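Shares 10 | 2 comments

The Folding Question, Again

Every December the letters about towels come in, and every December somebody has a method that will change my life. This time it was Precious Abella, who forwarded a two-page handout from a home-organizing class at the Talavera center. The handout promises that if you fold each towel in thirds the long way, then in half, then in half again, you will "recover a full shelf." I have one linen closet and I was willing to be convinced.

I was not convinced. Thirds look good in a store, where somebody is paid to straighten the pile. At my house the first person to pull a towel from the middle undoes the whole stack, and then you have a heap of towels that took twice as long to fold as the old heap did. As for the recovered shelf, I got back a gap wide enough for a bar of soap. A towel has the same amount of cloth in it no matter how you bend it.

Efren Mercado disagrees with me and wants that on the record. He says I'm skipping the first step, which is to lay the towel down on a hard, clear surface and smooth it before making any fold at all. He says people who fold against their chest, standing up, get crooked edges and then blame the method. I'll give him part of that. I tried it on the kitchen table with some old white hand towels and the corners did meet. I also had to clear the kitchen table, which the handout leaves out of its time estimate. 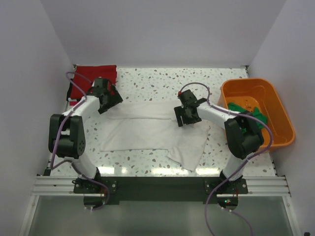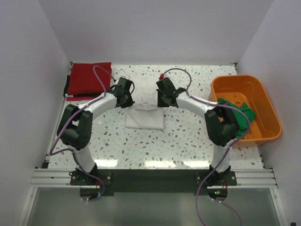
White cloth on a speckled white top.

Then there's rolling. The handout calls it "ideal for small spaces." Rolled towels are fine in a basket on the floor and a nuisance on a shelf, where they go wherever they like as soon as you take the bottom one. Analyn Bautista rolls all of hers and stands them on end in a deep bin, and she says they stay put. I believe her, but I've also seen the size of her bin. If I had room for that I wouldn't be reading handouts.

What I've gone back to is in half, in half again, and once more if it's a bath towel, with the folded edge facing out. It takes no class. Kitchen cloths get folded once and put in the drawer, and the really tired ones go in the rag bag without being folded by anybody.

If you have a method that survives a week with children in the house, write in and tell me how many towels you own and who does the folding. I'd want both before I try another one.

Read 812 times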